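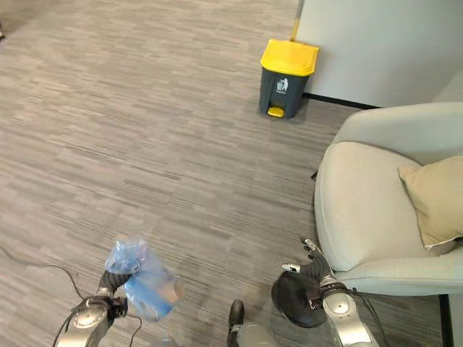
How often should you empty the little pedal bin in the sitting room?
Twice a week is plenty for most homes, and sooner if anything with food or coffee in it has gone in.

I have kept a small bin beside an armchair for as long as I've had an armchair, and I'm fond of the kind with a pedal and a lid, which hides the mess and keeps the dog's nose out. A small bin needs a little looking after, though, and on carpet it needs a bit more, so I've gathered up the habits that have served me well over the years.

Bag it before you bin it
Paper cups are the great troublemakers in a sitting room. There is always a last mouthful in the bottom, and it always finds its way out (usually onto the one rug you just cleaned!). Tip the dregs down the sink first, then slip the cup into a thin plastic bag. I save the flimsy produce bags from the grocery store for this and keep a wad of them in the side table drawer. Squeeze the air out gently before you drop it in, or two cups will take up the room of 8.

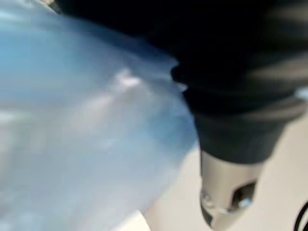 Lining a small bin
The rolls sold for kitchen cans are far too big, and all that extra plastic bunches up under the lid until it won't close. I buy the Partington small liners, 42 to a roll, and leave the rest of the roll at the bottom of the bin so a fresh one is waiting when I lift the full one out. Fold the top well down over the rim, and press any loose wrappers into the middle so they don't spring back up at you.

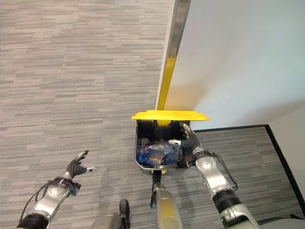
It also helps to stop a little short of full. I used to cram in one more wrapper, and then one more, and end up with a torn liner and a good deal of muttering. These days, when the bag reaches the rim, out it goes.

For the carpet, I set the bin on a square of old cork mat, cut just smaller than the base so it doesn't show. Every September I take the bin outside, wash it with warm water and dish soap, wipe under the pedal where the fluff collects, and let it dry with the lid open before it goes back to its corner.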